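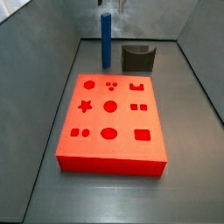

Workshop tips: setting up the Fletska peg-and-board kit

The Fletska kit is sold as a practice set for small bench arms: a foam sorting board, a blue square peg, a dark saddle-topped stand, and a walled tray to keep everything in reach. We ran it in the Holtwood shop through September. The notes below cover what made a difference.

1. Wipe the tray floor before each run. Foam crumbs under the board tilt it enough to spoil an insertion. A dry microfiber cloth is fine. Solvent dulls the finish.

2. Teach the board position from two corners and check the third. The foam has some give, so touch it lightly – 3 mm of squeeze at the corner carries straight through to the hole position. 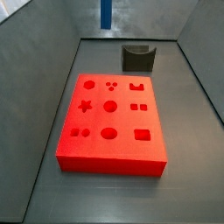 Recheck after every 50 cycles, or whenever someone has leaned on the bench. The Wandevine controller stores 6 board positions. Label them when you save them, as the default names are only numbers.

3. Set the approach height before the grip force. Start at 20 mm over the tallest part in the tray and come down from there. Most collisions we logged were sideways moves made too low. 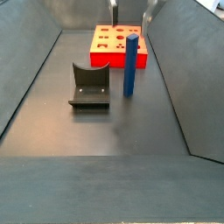
Layout matters more than speed. The manual suggests one fixed arrangement, but a program that only works from that arrangement has not been tested. Turn the board, move the peg, and run it again. With the peg standing upright right in front of the board, as it is here, it hides part of the board's top from a camera on that side, so take the board reading from another angle or move the peg first. The stand's base plate has two small holes. Keep the stand's position in the same saved setup as the board.

4. Grip the peg near its upper end and keep the fingers clear of the board. Close slowly. If the peg leans when the fingers meet it, the fingers are off center, and more force will not fix that.

5. Replace finger pads when they look shiny. The spare pads from Ngata fit with no trimming.
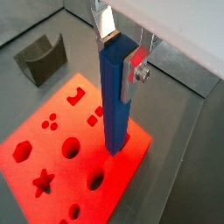

Can the kit be used with an arm that has no force sensing?
It can, at low speed. Set a motor current limit, approach straight down, and stop the program on the first stall – the foam absorbs a small error, but repeated hits will round off the edge of the hole.

Store the board flat, away from direct sun.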